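Speaker notes: Getting a small guest house ready to sell
Balcombe evening meeting, Noman Usmani

Start by thanking Hugo Royer for the room. Say that slides will be sent round afterwards.

Opening point. Most owners who come to us at Ruvano have the accounts in order and the rooms in a muddle. Buyers look at the rooms first. Tell the Julis story: 16 rooms, good books, two offers withdrawn after the viewing.
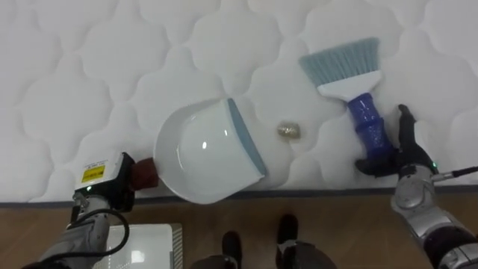
Reading time: 5 minutes

Strip the beds before the valuer comes. A bare mattress shows its age, and a clean quilted top with the stitching still in shape is worth a line in the inventory. Give the year of purchase. Pause here for questions, as people always ask about carpets.

Move on to leases. Check who owns the boiler, the signs and the car park. Borbély had almost finished a sale when the car park turned out to belong to the shop next door. Don't dwell on it. 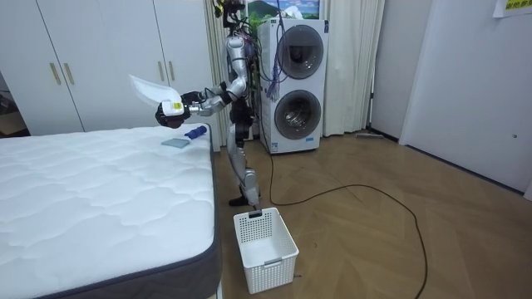 Laundry costs come up at every viewing, so have the figures on one sheet. Split them into what is sent out and what is done on site. Where the machines are stacked, as with the white washer and dryer here, list them as two items if they were bought separately. Buyers will want the service records too.

Last part: staff. Tell them early, in person, and put the dates in writing. Leave five minutes for questions.

Last updated: 18 Dec 2018

Related notes
Reading a lease before you sell
What a valuer asks for
Handing over bookings

Contact | Copyright Ruvano | Back to top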